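Home Articles Issues Authors Search Log in

3.2 Materials: the sorting board

The main item in the Callia set is a thick square board, mint green, with four cut-out holes set in a diamond. The square hole is at the top, the cross at the left, the circle at the right and the octagon at the bottom. Each hole goes all the way through, so the table shows under it (Figure 2). The red cross block was laid on the table below the board at a slight angle, which leaves a turn to be made before it can go in.
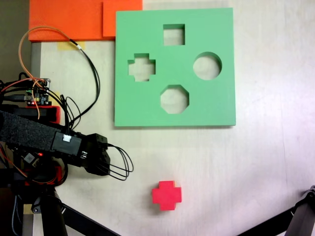
Figure 2. Board and cross block on the tabletop.

We kept the outlines simple. In the earlier Bansal set, the star and the crescent took up most of the sorting time, and scores on the other shapes told us little. The circle can be placed at any turn and the octagon at many. The square and the cross ask for more care, and we report them separately in Section 4. Over the whole study, 456 placements were scored by 22 raters, who used a scale of 5 points for fit.

A second green board stands on two darker feet and has shallow slots in its top. It carries a handwritten 4 on the front edge. The red block used with it is rectangular, with upright grooves on the front face, and a tilted block can rest with its lower edge on the board (Figure 3).

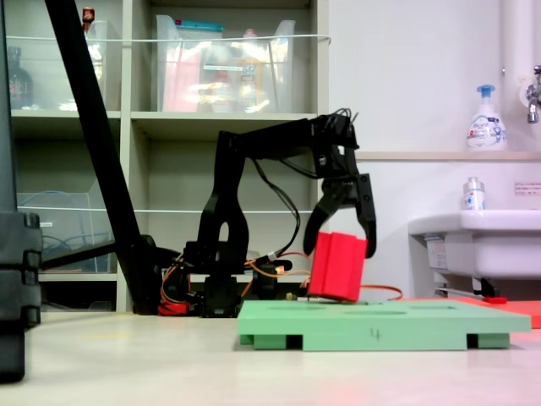
Figure 3. Raised board with grooved block.

Clarka objected in a written reply that shallow slots and full cut-outs should not share one score, as a block can look placed in a slot while it is still leaning. We accept the point and give the two boards separate tables.

Contact | Copyright Trasari Papers | Back to top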